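How to get tea and coffee stains out of plastic mugs and plates

Plastic tableware stains faster than china. The surface is softer, and every scratch from a spoon or a scouring pad gives the tannin in tea somewhere to sit. Turmeric, tomato and beetroot do the same to plates. The method below deals with most brown staining in one evening and needs nothing you can't buy in a small supermarket.

It works on hard plastic mugs, plates, bowls and beakers. It is not meant for anything with a metal lining, a printed transfer you care about, or a glued-on base.

What you need

Bicarbonate of soda
White vinegar
Washing-up liquid
A soft cloth and an old toothbrush
A washing-up bowl
Denture tablets (only for bad cases)
Rubber gloves if your skin is sensitive

Step 1: Wash everything first

Wash the pieces in hot water with washing-up liquid and rinse them well. Grease stops the bicarbonate reaching the stain, and plates that have held curry or fried food nearly always have a film on them even when they look clean. Run a finger across the middle. If it drags and squeaks, the film has gone. If it slides, wash again.

Don't use boiling water straight from the kettle. Thin plastic can warp, and a plate that has warped will rock on the table from then on.

Step 2: Paste for light stains

Mix two spoonfuls of bicarbonate with just enough water to make a paste that stays on the spoon when you tip it. Put some on a damp cloth and rub in small circles. Start at the bottom of the mug, where the ring is usually darkest, and work up to the rim. Use the toothbrush where the handle joins the body and under the rim of plates.

Leave the paste on for 5 minutes, then rinse. Light tea stains will come off at this stage. Repeat once before moving on to the soak.

Don't be tempted by the green side of a washing-up sponge. It takes the stain off quickly, and it takes the shine off with it. Perla Bañuelos, who sent in the original version of this page, did a full picnic set that way and had to start soaking it every month afterwards.

Step 3: Soak for heavier stains

Put 200 ml of white vinegar in the washing-up bowl and top up with warm water until the pieces are covered. Mugs should go in on their sides so that no air is trapped. Plates can be stacked, but put a spoon between them so the liquid gets in.

Leave for an hour. Scrub with the toothbrush, rinse, and look at the pieces in daylight if you can. Kitchen strip lights hide yellowing.

Do not mix the vinegar with bleach, and do not put it in a bowl that has just had bleach in it.

Coloured plastic is harder to judge than white. On pale blues and greys a faint tea stain looks like a dull patch, and you may only spot it by tilting the piece towards a window.

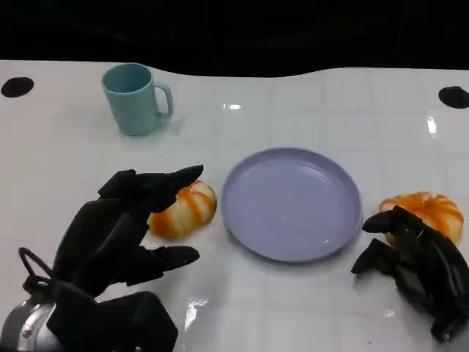 A plastic mug and plate in pale colours.

Step 4: Denture tablets for the worst ones

If there is still a ring in the mug, fill it with warm water to just above the stain and drop in one tablet. For a plate, lay it in the bowl and cover it with 300 ml of warm water, using two tablets. A wide bowl will need more water and another tablet. Leave overnight, then wash twice in hot soapy water before using the piece again.

We tested two sorts of tablet. The Wurside ones fizzed for longer but left a mint smell that took three washes to clear. The plain Dirkach tablets had no smell and shifted the stain just as well.

Step 5: Orange and yellow stains

Turmeric and tomato need a different approach. Rub a little cooking oil into the stain with kitchen paper, leave it for ten minutes and wash it off with plenty of washing-up liquid. Then put the piece outside or on a sunny windowsill, stained side up, for the rest of the day. Sunlight fades turmeric very well. Tomato takes longer, sometimes three or four days.

This is slow work in winter. Chun-yin Wan writes that a bowl which did nothing on the sill in January came up clear in two afternoons in April.

Drying and storing

Dry plastic with a cloth. It doesn't hold heat the way china does, so drops sit on it and leave marks, especially in hard water areas. Don't put mugs away upside down on a solid shelf while they are damp, or they will smell stale. If a mug already smells, leave a spoonful of dry bicarbonate in it overnight and rinse it out in the morning.

Keeping stains away

Rinse mugs soon after use, even if you can't wash them properly until later. Ten minutes of cold tea does little harm. A whole afternoon does.

Stir with a plastic or wooden spoon if you have one.

Keep one plate for curry and accept that it will go yellow.

Do the bicarbonate paste once a fortnight on mugs that are used daily. It takes a couple of minutes.

When to give up

If the inside of a mug feels rough all over, the stain will come back within days whatever you use. Cracks and crazing hold food and can't be cleaned properly. Those pieces can still hold pens, seedlings or paintbrushes. I have 18 old beakers in the greenhouse, all with a hole drilled in the bottom, and they have lasted longer than the proper pots.

Comments

Diệp Lý: Does the vinegar soak work on chopping boards? Mine is white and has gone pink from beetroot.

Reply: Yes, but use the sunlight method first. Boards are usually deeply scored, so you will probably need both.

Ming-te Lo: The oil trick worked on a lunch box lid. I had to take the rubber seal out and wash it separately, as it went greasy.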